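Hiwot Kahsay has been selling lunch out of the same narrow shop in Cusolthorpe since she left the hospital laundry, and she still writes the menu by hand each morning. Adugna has 70 seats in summer, when the yard is open, and far fewer in winter.

"People think the cooking is the hard part," she says. "I like the cooking. What I don't like is rent."

She grew up eating at her aunt's house, where lunch was served late and went on until someone had to go to work. She wanted the shop to feel like that. For the first year it mostly felt empty.

"We had days with three customers. One of them was Kedir, and he didn't always pay."

Kedir Kumsa, her cousin, now runs the kitchen. He makes the lentils, the greens and a beef stew that sells out by 1 p.m. He is not a talkative man. Asked what changed after that first year, he thinks for a while.

"We stopped making so many things," he says. "The old menu was too long. Half of it I didn't want to eat."

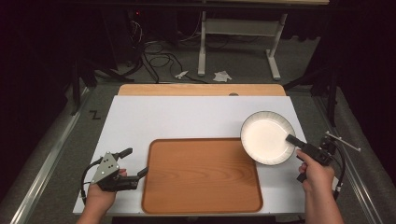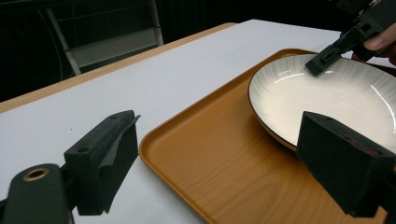 Wood-grain tray and white tableware.

The shorter menu helped, and so did the bus route from Eltum, which was moved in April and now stops outside the door. Kahsay keeps her sales in a school notebook. Her best month so far was 2974 lunches, a number she reads out twice.

She has been asked to open a second place and has said no. "I would have to drive between them," she says. "I hate driving."

What she does want is a bigger stove. The one they have came with the building, and two of the burners are slow. Kumsa has picked out a used one, but it won't fit through the back door - they would have to take out the frame.

"He measured it," Kahsay says. "Then he measured it again, in case it got smaller."

Adugna is open for lunch until 3 p.m.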